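Guides > Barbu Robotics Club > Sorting Challenge > Section 5: Running a practice round

5. Running a practice round

Read this section before your team's first turn at the two-arm station. You should already have finished Section 4 (power, homing and arm check). The tasks come from the Lundine Cup rulebook, and the software is the club's copy of Primia.

5.1 Starting the station

1. Check that both arms have passed homing.
2. Run a hand along each cable without pulling. It should move freely at every joint.
3. Open Primia and load the profile named worninia-377.
4. Set the speed limit to 2 for the first run. Raise it only after a clean run.
5. Assign one student to the stop button. That student does nothing else during the round.

CAUTION: Keep hands outside the enclosure whenever the arms are powered, even if they look parked.
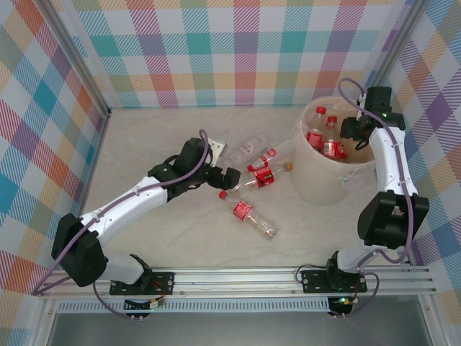
BARBU, November – The bottle task is the first one every new team tries. Lay some of the bottles on their sides on the floor and set the bucket toward the back right, within reach of the right arm. Bottles go into the bucket one at a time. A team may use either arm, but only one gripper may be over the bucket at once.

1. Move the left arm to the loose bottles and open the gripper.
2. Raise the right arm clear of the bucket rim before moving it sideways.
3. Close on the body of the bottle. Caps are small and slip easily.
4. Lower the bottle until it touches the bottom of the bucket, then release.
5. Return both arms to the ready pose and save the log.

Note: Crushed bottles stay in play. Do not swap them out during a round.

5.2 Mixed objects

1. Put the clear bin in place and load the object set from the shelf.
2. Spread the objects so that none is stacked on another.
3. Switch the display to the wrist view.
4. Call out the target before you move.

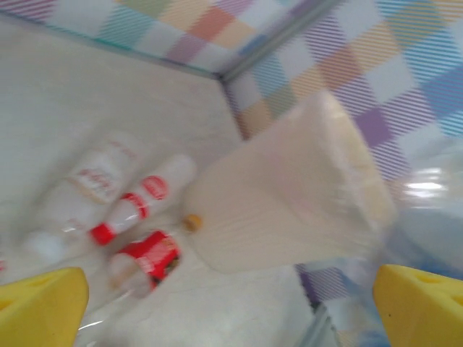 Picking order is up to the team, and it should be written on the run sheet before the round starts. Beginners usually do best with an object that has space on one side. With a layout like this one, the shuttlecock can be tried first, while the bowling pin and the bottle beside it need a more careful approach. Slow down if the wrist view smears – the picture has to be steady before you close the fingers.

CAUTION: The shuttlecock skirt bends. Keep grip force at the lowest setting.

5.3 Lining up on a single object

1. Clear everything away from the area under the gripper.
2. Open the fingers fully.
3. Jog toward the object in short steps, watching the wrist view.
4. Wait 1000 ms after each step before sending the next.

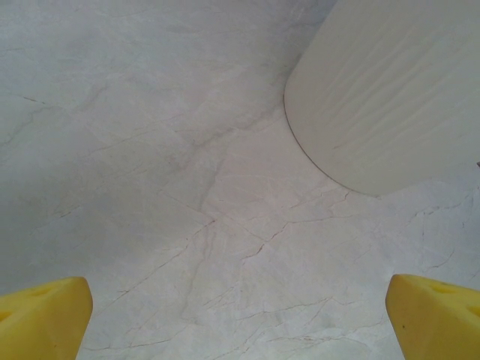 Alignment is scored separately from the pick. The judge wants the object centered between the fingers before the gripper goes down. A white cylinder up in the right corner of the view, with open marble between the yellow fingers, still needs several steps. Do not use the veins in the marble as position marks. Write down the joint values if you want to return to a spot.

Note: If an object leaves the view completely, back up and start the approach again. There is no penalty in practice.

Last updated: 5 June 2024

Related sections
Section 4: Power, homing and arm check
Section 6: Saving and naming logs
Lundine Cup run sheet
Replacing gripper fingers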